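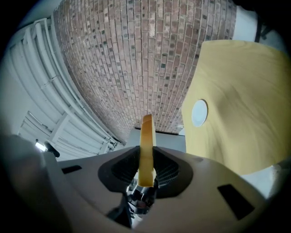 Orange-tan, seen edge on

Warming up a room with a concrete floor and a brick wall
Posted in Home & Comfort, Sunday, January 12, 2025

pennywhistle_jo
Hello all, and thank you in advance for your patience, I do tend to go on! We moved our evening sewing group into a ground floor room on Sauerland Street before the holidays. I love it dearly, brick and white ceiling and all, but the gray concrete floor is hard on the feet and everyone sounds like they're talking in a swimming pool. A store in Cedon quoted us $1,612 to carpet the whole thing, and we have $600 (and that includes the cookie money). I'd like rugs in mustard or a burnt orange kind of shade, but my sister thinks it will all turn to mud next to the brick. What would you do first? And does a pad really matter, or is that just something stores like to sell you?

marlene.t
Oh, this takes me right back to our first place, which had a floor just like it and a baby learning to crawl! Yes, get the pad. I'd buy the pad before the rug if I had to choose. With your budget I would go about it like this:

Step 1. Check for damp
Tape a square of clear plastic flat to the concrete, all four sides, and leave it for a couple of days. If there are drops under it when you peel it up, sort that out before you put anything soft down. I lost a very nice wool runner to mildew in a single February and I'm still a bit sore over it.

Step 2. Live with the colors
Don't pick from your phone. Bring home some samples and lean them up against the brick, then look again in the evening with the lamps on. Mustard goes greenish under some bulbs. The burnt oranges usually hold up better, though if your brick is very red you may want one that leans toward brown so they aren't fighting. I'd happily have both, with the stronger color in the smaller rug. 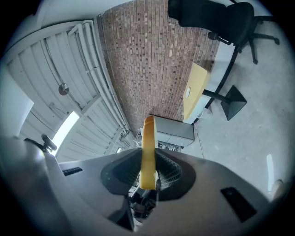 Step 3. Spend on the middle
One big rug where people sit will do more for your feet and ears than four little ones sliding around. Felt pad underneath, the thick kind, cut an inch smaller than the rug all the way round. We had a Clakila one and it outlasted two rugs and a dog.

Step 4. Hang something up
A quilt on the wall across from the brick will take a lot of the ring out of the room. You're a sewing group, so I imagine you have one or two lying about!

dusty_b
carpet tiles. cheaper, and if someone spills tea you swap one out. check the Grorel remnant bin

pennywhistle_jo
Thank you both, you're very kind. The plastic is going down tonight, and I've told my sister she can come and judge the samples herself. I hadn't thought of a quilt at all and I feel a little silly, we must have half a dozen folded up in a cupboard.

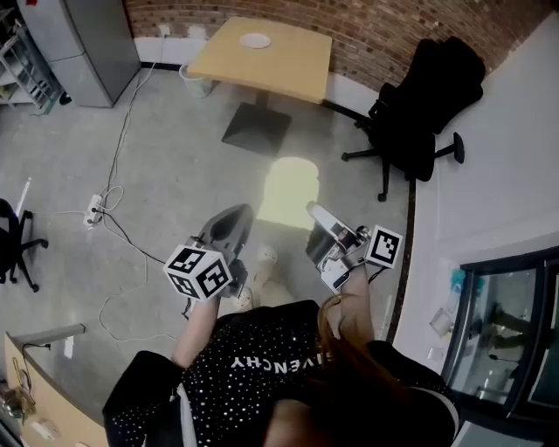 Man-sik Ki
I would add curtains to the list, even over a small window. Ours made more difference to the echo than the rug did, and they were secondhand. Also, please think about chairs before you buy anything shaggy. We have a deep pile rug and the chair legs catch in it every time somebody gets up, so everyone ends up dragging their seat onto the bare floor, and then you're back to cold feet. A flat weave over a good thick pad is what I'd get if I were starting again.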